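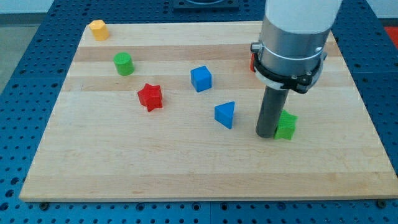

Posted by Residential Services, Dundmont Supportive Housing Program
April 29, 2021

Unit Habitability and Safety Checklist, with Inspector Comments
Site: Kidine House, second floor
Inspection type: Pre-occupancy

Each item must be marked Pass, Fail or Not Applicable before a lease is signed. Any item marked Fail is to be corrected and inspected again by program staff.

1. Entry door closes and locks from inside without a key
Pass
Comment: Deadbolt replaced by Pusach Property Services. Two keys received and logged.

2. Smoke alarm in each bedroom and in the hallway
Fail
Comment: Hallway alarm did not sound when tested. Pusach has been notified and has 20 days to correct. The unit may not be occupied in the meantime.

3. Carbon monoxide alarm
Pass

4. Windows open, close and lock
Pass
Comment: Bedroom window is stiff but can be opened with one hand. Recheck in November.

5. Heat reaches every room
Pass
Comment: Radiator valve in the bathroom is painted over. Tenant cannot adjust it. Referred to the owner as a repair request, no deadline.

6. Hot and cold running water at kitchen and bath
Pass

7. Bathroom grab bars firmly mounted
Fail
Comment: Bar beside the tub moves under light pressure. It must be anchored to a stud – wall anchors alone will not be accepted. Correction period is 30 days unless the incoming tenant has requested the bar as an accommodation, in which case it must be fixed before move-in.

8. Refrigerator holds a safe temperature for medication
Fail
Comment: Thermometer read 47 degrees after a full night. Several tenants in this program store prescriptions at home. Replace the unit or adjust and test again.

9. Lockable storage for medication and personal papers
Pass

10. Peeling or damaged paint
Not Applicable
Comment: Building file from Siddiqui Management lists construction after 1978.

11. Tenant privacy
Pass
Comment: Mailbox carries the unit number only. No program name appears on the door, mailbox or buzzer. Please keep it this way when labels are renewed.

Result: Conditional. Items 2, 7 and 8 remain open. A copy of this checklist goes to the owner and to the tenant's case manager. Health information is not to be written on any page of this form.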